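The survey car belongs to Zivomari, a small company that collects road footage and uses it to test the lane-keeping software in its automated vehicles. The technician who looks after it asked to be described only by job. The car itself goes by Escobar. It has one forward camera behind the windshield, a computer in the trunk and a battery that took up the spare wheel's space.

"People ask about the software," the technician says. "My day is mostly glass, brackets and cables."

The first thing checked each morning is the aim of the camera. The hood has to stay in view along the bottom, because the stripes on it are a handy reference. If the stripes have moved since the last drive, the bracket has moved too.

"I look at a straight piece of road with good paint on it. A double center line is best. I want to see both sides of my lane and the hood, and I want them where they were on Friday."

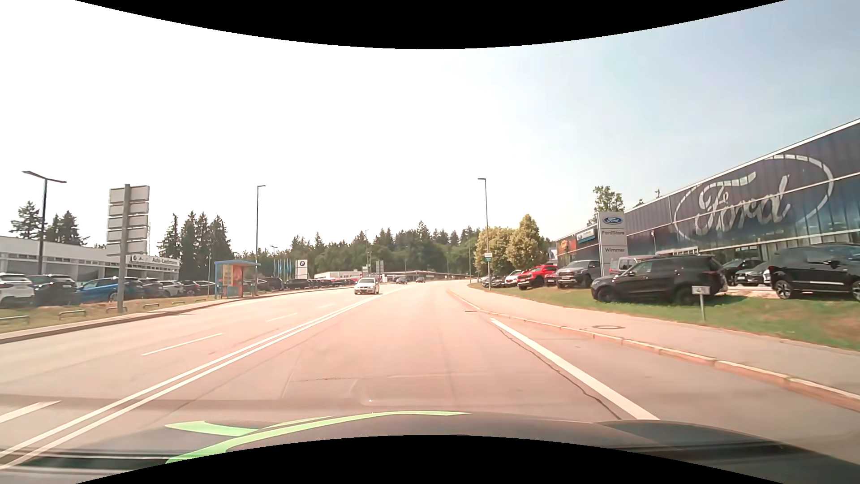
## Reflections

The second job is the windshield. A wide lens picks up whatever the dashboard throws onto the glass, and on bright days that can be a lot. The technician has tried a black cloth, a foam collar and a matte cover made by a supplier called Ondness. The cover is in use now, though it lifts at one corner when the cabin gets hot.

"You get the dash printed over the asphalt, faint, but it's there. The vent mesh is the worst part. A person looks straight through it. The lane software sometimes takes an edge for paint, and then I get a call."

Intersections are where those calls come from – guide lines, stop lines and pole shadows all cross at different angles, and a reflection adds one more.
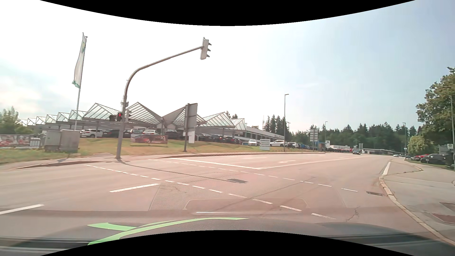
**ROUTINE CHECKS**

The bracket bolts are checked every 40 hours of driving. The lens is wiped with a dry cloth before each run, and the connectors are pulled and reseated once a month. "Reseated, and then I tug on them. I had one that looked fine and dropped out on every bump."

The log has a line for each fault. Number 1105 was a loose ground strap that took two days to find. Number 2547, the latest, is a fan in the trunk computer that started to rattle in October. The new fan is on order.

Exposure gets its own check. The technician plays back a stretch with shade on the road and looks at the dashes on both sides of it.

"If the sky is white, I can live with that. I don't drive on the sky. If I lose the paint under the trees, we stop and fix the settings."

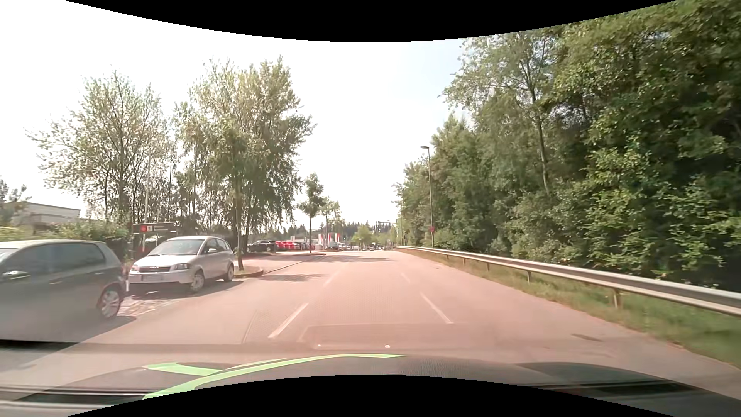

*Tree shadow across the lanes, with the hood stripes in view at the bottom.*

The settings are kept in a plain text file with the date of every change. There used to be two copies, one in the car and one in the office, and they drifted apart. Now the car loads the office copy when it starts up, and it won't record if the load fails.

Low-speed driving is checked last. The technician likes an access road with parked cars, a crosswalk and people on foot, and takes it slowly with a second person watching the laptop.

"On a worn crosswalk you find out how good your focus is. The cracks and the old paint look alike if the lens is a hair off."

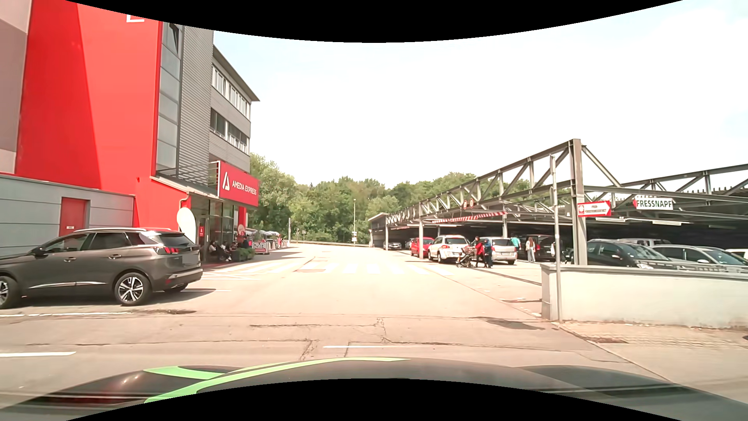

## What comes next

A second car, Salon, is being fitted with the same bracket. It will have a longer cable run to the trunk, and the technician plans to clip it to the door sill instead of running it under the carpet. The work should take 60 hours, most of it trim.

"I'd like to be able to reach every plug without taking a seat out," the technician says. "On Escobar I can reach all but one."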